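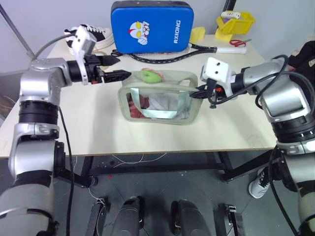 How I Set Up a Two-Arm Table Before Anyone Presses Start

I got asked for my checklist again after the Carkelton meetup, so I'm finally typing it up. It's a shop-floor habit list for two arms sharing one table, and it sits on top of your risk assessment and the robot maker's manual. Read those first!

1. Mark where people stand. Tape a line on the floor and agree that while the arms are powered, everybody stays behind it. One person holds the stop button and does nothing else (no phone, no notes).

2. Test the stop. Press it with the arms moving slowly over a bare table, then reset and do it again from the other side of the room if you have a second button. At our Mernetville shop we log every press, and we're up to 337 now.

3. Sort out the cables. Run each arm by hand through its full reach and watch the loops. If one snags or pulls tight, re-clip it before you go on. Loose runs on the floor get tied down too — I tripped on one in January and I'm still a bit sore about it.

4. Set out the props. Soft things like bags, cloths and sponges are easy. Scissors and anything else with a point get their own rule: blades closed, and never in a spot both arms can reach at once.

5. Pick a handover zone. Only one gripper goes in at a time unless the task really needs both, say for holding a bag steady while the other arm opens it. Write down which arm lets go first.

6. Start slow. I do 20 runs at reduced speed, then look over the fingertips for wear and bits of torn plastic. The Brovis checklist asks for 40, and if you're new to this I'd go with theirs.

7. Reset with the arms parked. Don't reach in to straighten a bag between moves, even if it'll only take a second (I know, I know). Park, pause, reach, step back, call it clear.

Print the list and tape it up by the stop button. Mine is on its third copy, and the coffee ring is already back.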